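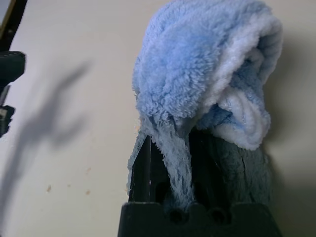
A reader of my last post wanted to know why I'd bother with 1,000 examples of one job when a person gets the hang of it after two. Fair point! I've been chewing on it all week, and my best answer is that a person turns up already knowing what cloth does.

The arm doesn't. A fluffy blue microfibre towel never sits in the gripper the same way twice, and every bunch, fold and dangling strip is a new shape as far as the model is concerned. So I keep collecting. We're at 842 now, and I still get a little thrill when a fresh one lands in the folder.

The Evholm set came first (125 examples, all flat cloths, all rather polite). Poleo is the new one, and it's far messier – I start with the towel scrunched, draped or rolled, and I try very hard not to have a favourite. It's surprisingly difficult. My hands want to put it down the same way every time, so I've begun shuffling a stack of cards to choose the starting heap for me.

I keep the fumbled grasps too, in their own folder with a short note on each. I threw those away until April and I could kick myself.

Next job is relabelling the Evholm clips to match the Poleo ones, then a first training run overnight. I can't wait!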